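Robotics Elective, Site Visit Report
Our day at the Clurow lab
24 March 2019

So for this report we had to visit a place where people work with robots and write up what we saw. My group picked the open day at Clurow, mostly because one of us lives close by and the bus goes right past it (the other option was Leemans, which is two trains away and had a waiting list). I'm really glad we did! I filled up most of a notebook and I'm going to try to keep this in some kind of order.

We signed in, got our stickers, and sat through a short talk first. It was 20 minutes long and covered the Prornness project, which is the one we had come for. The idea is to get two arms to do household jobs with ordinary stuff you would find at home. The speaker told us they had 2,105 recorded runs saved up as of February, and that a lot of those were no good and had to be thrown out. I asked how they decide which ones to throw out and she said a person watches them, which sounds like a very long afternoon to me.

Then we got to go up close. I had expected big orange factory arms behind a fence, and these are small enough that you could put one on a desk. There's a small camera mounted down by the gripper, and I think its view was my favorite part of the day. You get to see what is between the fingers almost like you were holding it yourself. 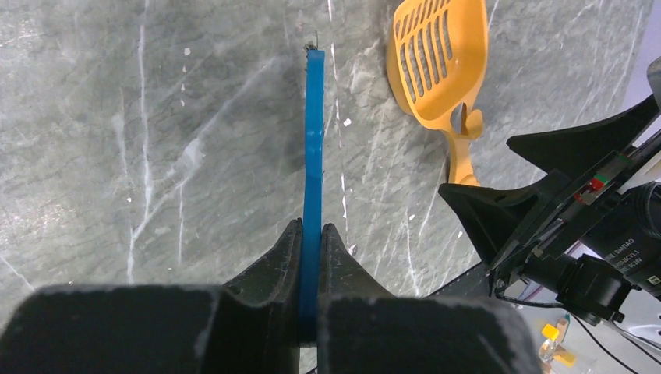 Fig. 1. Wrist camera view, with a blue brush-like tool held in the gripper. The orange-yellow scoop is on the right, next to the other arm.

What I noticed from this view is how little of the tool the fingers touch. They pinch it from both sides, low down, and all the rest sticks up on its own. When I pick up a brush I wrap my whole hand around it and never think about it. We talked about this in class in the unit on grasping, but I didn't get it until I saw it like this. The fingers are curved too, a bit like fins, and pretty scuffed up, so they've clearly seen some use.

After that we moved on to the whole workspace. I made a quick sketch in my notebook (not included, it's terrible) and wrote down what was in there, because our worksheet asked about "the variety of objects." Well, there was plenty of variety. Crumpled cloths, a Duplo building, a wastebasket, a case of poker chips! Our teacher had told us to think about which things would be hard for a robot, and my vote goes to the cloths. A block has the same shape every time you pick it up. A cloth can land in any shape at all.
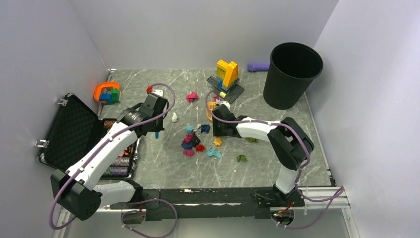 Fig. 2. Both arms over the work area, with the cloths in the middle and the open chip case at the left.

The arms share one long black bar at the near edge, one mounted at each end, and both can reach in toward the middle. I asked about the purple cables, since they loop along the arms and I figured they would get snagged all the time. The answer was that you leave plenty of slack and check them before you start. My partner wrote down "slack!!" and underlined it, and we're going to use that on our own build, where the wires keep pulling out of the board.

We had 3 questions to answer for the worksheet and I got good answers for 2 of them. The one I missed was about cost. I asked, and the guide said it depends on too many things to give a number, so I've left that box blank and I hope that's okay.

If the class goes again next year I'd say bring a notebook with a hard cover, as there's nowhere to lean, and eat first. We stopped at the Brulach bakery on the way back and by then I was starving. I'd also ask to skip the second half of the talk and get more time by the arms.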